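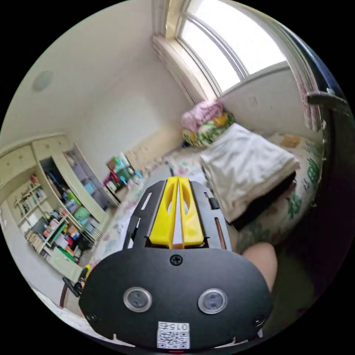 A folded white blanket on a bed made up with a floral sheet.

Hullbridge blanket appeal stays open into January

23 December 2021

The Hullbridge winter blanket appeal will carry on into January after a busier December than its organizers had dared to hope for, and anyone who hasn't had the chance to clear out the linen closet yet still has time to join in.

The appeal started 5 years ago in the back of the Laryea fabric store on Pardale Road, when owner Gwion Penry put out a box for spare bedding and found it full by closing time. It has grown a good deal since then (the box is now a whole storeroom!), and this month 29 households in town have had warm blankets and clean sheets brought to their doors, with another 50 on the list for the new year.

"People come in to drop off one blanket and end up staying half an hour to chat, and I wouldn't have it any other way," said Penry. "Some of these quilts have been in families for years, and folks want to tell you where they came from before they let them go."

Blankets, sheets and pillowcases in any size are welcome, and they don't have to match – though they should be washed and dried before they come in. Pillows and electric blankets can't be accepted. Ynyr Kemeys, who drives the delivery van, is also looking for two people with their own cars to help with the longer runs out past the Tesier bridge.

Donations can be left at the store counter during opening hours.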